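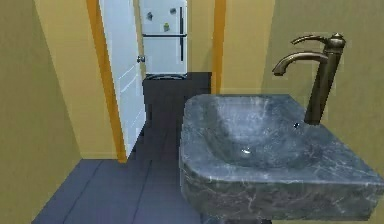
Banheiro simulado, vista do agente junto à cuba. Porta aberta, geladeira ao fundo.

Chamado 1405 – Navegação / conjunto Hakala
Aberto por: Gaurav Semwal
Data: 22 de novembro de 2024
Estado: em análise

Problema: na tarefa "ir até a geladeira", o agente para antes da porta e encerra o episódio como concluído. Ocorreu em 67 de 135 episódios iniciados no banheiro.

O que já foi testado:
- Malha de navegação regerada. Sem mudança.
- Raio do agente reduzido no planejador. Sem mudança.
- Pesos de julho carregados no lugar dos atuais. O erro desaparece.

Observação: o critério de parada novo usa só a detecção do alvo na imagem. Desse ponto a geladeira branca já aparece pelo vão, e a detecção basta para disparar a parada. O método antigo exigia também a distância geodésica estimada.

Próximo passo: repor o termo de distância e rodar de novo os 135 episódios com a mesma semente (1991). Comparar com a tabela do Skultitz antes de fechar.

Pendente: confirmar se o conjunto Illina tem o mesmo defeito.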